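I've owned the Wirkby picnic set since October, and I like it far more than a grown person should like plastic cups. Ruth Bunting has the same set (she bought hers first and I copied her, which she mentions often), so some of what follows comes from her kitchen as well as mine.

## What you get

Cups, flat plates and shallow bowls, all plastic, sold by color or mixed. I went for mixed, and the two colors I reach for are the light blue and the pink. I paid 30 dollars for mine at the housewares store in Wakstead, the one that used to be a shoe shop, and they let me swap a yellow cup for a second pink one at the register, so it's worth asking.

The box is plain cardboard with a tuck flap. I kept it for a month thinking I'd store the set in it, and then I gave up and put everything on a shelf like a normal person.

## The cups

These are the reason to buy it! They're light enough that you can carry a whole nested stack in one hand with a pitcher in the other, but they don't skid across the table every time somebody opens a door. The rim is smooth all the way around. I've had plastic cups with that scratchy little seam right where your lip goes, and I will never go back.

They nest beautifully. One drops into the next and comes out again with an easy pull – no twisting, no banging the bottom on the counter, no running hot water over the outside to persuade them apart. I've put them away damp plenty of times and they still come loose. My old ones, from a Deligiannis party pack, used to lock together so hard that I had two I considered permanently married, and I eventually threw them out as a couple.

The color goes all the way through, so scratches don't show up white. I have a few scuffs on the inside of one from a metal spoon (iced coffee, a habit) and you have to tip it toward a window to find them.

I'm less keen on how they do with anything hot. The maker says warm drinks are fine, and cocoa hasn't hurt mine, but the sides are thin and you feel it in your fingers right away. I use mugs for that.

## The plates

Light blue, round, a decent size for a sandwich and a pile of chips with a little room left over. The raised rim does its job. I've walked the length of the yard with beans on one and arrived with all my beans.

They stack fine, though they don't click into place the way the bowls do. A stack of two or three will sit slightly off center unless you fuss with it, and I don't fuss with it. Ruth does. If you're a person who lines up the edges of things, you'll be doing that here.

Knives are the weak spot. A butter knife is no trouble at all, but I cut a pork chop on one over the summer and there's a set of lines in the middle of it now. Nothing terrible, and it still washes clean. I just try to give that plate to myself. 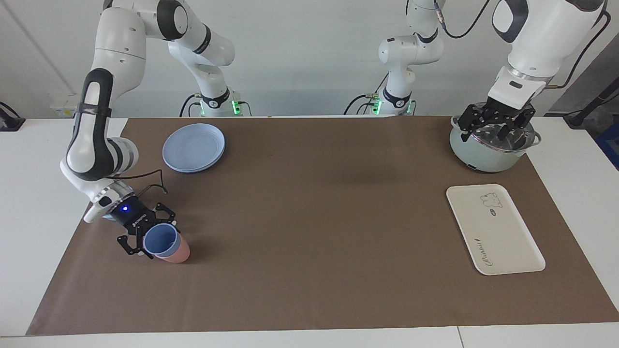
*Blue cup nested in the pink one, the two blue plates at the back left, and the mint pot on the right.*

## How it looks next to other things

I didn't expect to care about this part, and I care about it a lot. The colors are soft without going chalky, and they get along with nearly everything I already had. The mint-green pot is a Dekgate that I've had much longer than the plates, and you'd think I planned it. I cook in it, then put it straight on the table with the cups and plates, and dinner looks as if somebody made an effort.

Since people always ask me about the pot when they come over: yes, I'd buy it again. It has a silver metal lip, which I love, because the color on my previous pot chipped right at the edge from me knocking the spoon against it. It holds enough soup for four, or for two people and tomorrow's lunch. Buy it on sale if you can wait.

Brown paper is my other table trick. A length of it makes even a beat-up table look ready for company, pastels look great against it, and when dinner's over you fold up the crumbs and you're done.

## Washing up

Top rack of the dishwasher, no problems at all so far. I run mine nearly every night, so that's a fair test. The cups are light enough to flip over if you leave them at the very front of the rack where the spray hits hardest, and then you open the door to a cup full of gray water. Wedge them between the tines on the sides and they stay put.

By hand they take seconds. Tomato sauce is the usual enemy of plastic, and the bowls did hold on to a faint orange shadow after a chili night. I left them in the sink with warm water and baking soda while we watched a movie, and that took care of it. The blue plates have never stained on me. The pink cups had one bad evening with blackberry juice and came through fine.

Air drying is slow, as it is with any plastic. There's a shallow ring under each cup that collects water in the dishwasher, and I give it a wipe with a towel before I put anything on the shelf.

## Drops, kids, and the great outdoors

I have dropped these on tile, on the patio and down the back steps. No cracks. Clifford Després borrowed the whole set for his family reunion – he has 7 nieces and nephews under ten, and I fully expected to get back a bag of pieces. Everything came home. One bowl had a nick on the edge that I sanded off with a nail file, and one cup had a sticker on it that took me longer to remove than I'd like.

They're also great for little hands. The cups taper enough to grip, and a child can pull them apart and stack them up again for ages while you're trying to get food on the table. At Clifford's they spent an entire afternoon as a tower, a drum kit and a hat.

Wind is the one outdoor problem. An empty plate will leave you on a breezy day. Put a fork on it, or better, a burger.

## Gripes

- The mixed box doesn't tell you which colors are inside.
- No lids for the bowls. I'd pay extra for lids.
- The sticker on the bottom of each plate leaves glue behind. Cooking oil gets it off.
- Single replacement cups cost too much compared with the box.

## Would I buy it again?

I already did. I got a second box for my sister's camper, all light blue because she has opinions, and she's had it through two trips with no complaints apart from the sticker glue.

If you only want part of it, get the cups and a couple of the flat plates and skip the bowls until they start making lids. Ruth says I'm wrong about the bowls and that she eats cereal out of hers every morning, so weigh that as you like.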